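**Two arms on one table, simulation before I bolt anything** — 20/11/2018

### ferraro_f

Good evening to all. I am preparing a two-arm cell for our shared workshop in Bratdale. Before I drill the pedestals I want to be sure of the spacing, so I built the table in simulation first. 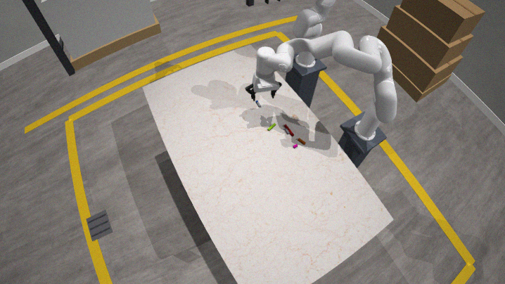
*Both arms on their pedestals, gripper open above the table.*

The sorting program picks one color at a time. My question is if the pedestals are too close to each other. I have 124 cm between centers.

### whiteley_k

Too close, in my opinion. Turn both elbows inward and they will meet. I would put the second arm on the opposite long side.

### ferraro_f

Thank you, Keith. On the opposite side I would lose the passage to the door, and we need it. Another view, with the gripper low between the green and the red: 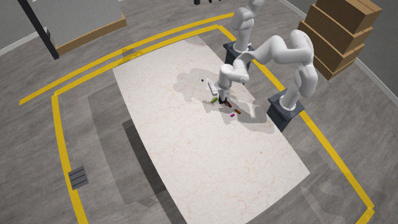 ### bhavana_g

I don't agree with Keith. Same side is fine if only one arm may enter the middle at a time. We did this in Estberg with a simple lock in the code. I would worry more about the camera. What does it see near the fingers?

### ferraro_f

It sees this:

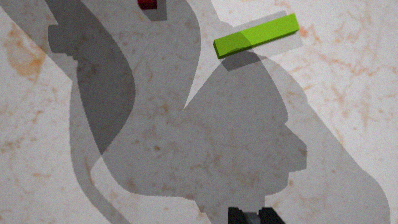 My color detection is a plain threshold, nothing clever, and it gives me two pieces where there is one. I think I understand now — the left part of the green block is in the arm's shadow and comes out olive, the rest is bright. Should I change the threshold or the lamp?

### whiteley_k

Lamp. And I still say move the pedestal.

### bhavana_g

Threshold on hue first, it costs you 30 minutes.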